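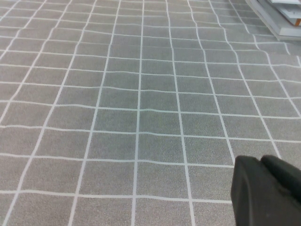
Peadar says I should stop fussing over the sourdough and let it sit on the counter overnight like his mother did, and I'm writing that down so I can decide in the morning whether I'm cross with him. He said it with his mouth full of the last loaf, so he can't think it's all that bad.

2 August 2025. Warm all day, windows open until late. I fed the starter before breakfast and again after lunch, and by four it had climbed right up under the lid, smelling of apples and a little of paint (Chrysanthi swears the paint part is fine, and she has kept hers going since January, so I believe her).

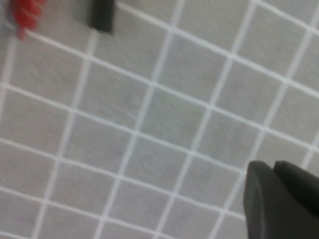 I mixed the dough a bit wetter than last time and did my folds while I was on the phone with Eoin, who wanted to tell me all about the bakery he found, Liapis, where they have a rye so dark he thought it was cake. He talked for 46 minutes! I know because the oven timer was running the whole time and I kept peeking at it. I missed one fold altogether and did it late, with my elbow holding the phone, and the dough felt lovely anyway — soft and full of air, like a pillow you want to put your face in.

Then supper, just soup and the heel of the old loaf, and a long sit on the back step with my feet up. I thought about Grandma's kitchen and how she never measured a thing, only pinched and patted and told us to get our sleeves out of the flour.
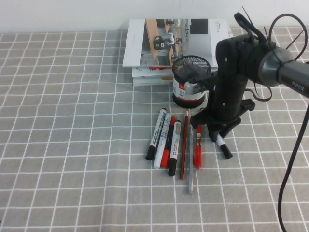

For tomorrow

Oven on early, before the heat comes up. Buy more rye flour and some coarse salt. Take half the loaf over to Chrysanthi while it's still warm, and ask her again about the paint smell. Call Eoin back, but after the bread is out.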